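Ferenc Borbély
A small thread about the grasp planner in Sevum, and why I spent most of February on one number.

Our wrist camera is very close to the object when the fingers arrive. At this distance depth is poor, and on plain white cloth it is worse. The planner received a surface with holes in it and filled them with its own ideas.

In the old version, every fold in the cloth could become an "edge". The planner liked these edges very much. From 100 test approaches, 17 ended with a grasp pose on a wrinkle.
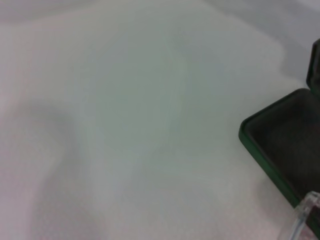
So I stopped asking for one final pose before the motion. Now the planner keeps 3 candidates, and the controller chooses between them during the last part of the approach, using only the color image and the finger position.

The color step is simple. It looks for a border which stays in the same place on the object when the camera moves. A shadow in a fold changes its shape a little from view to view. A hard rim does not, or much less.

Dark linings were the second problem. The old filter read an open case as a hole in the table and tried to go down into it - fast. I added a speed limit for any region without valid depth.

The cost is time. Each approach needs 2 more planning cycles, and Samir thinks we can remove one of them if we reuse the last mask. I have not tried it yet.

The code is in the Dromeo branch, with the logs. If you work with transparent fingers, please check the self-mask settings first. The default mask is too small for them, and I will change it in the next merge.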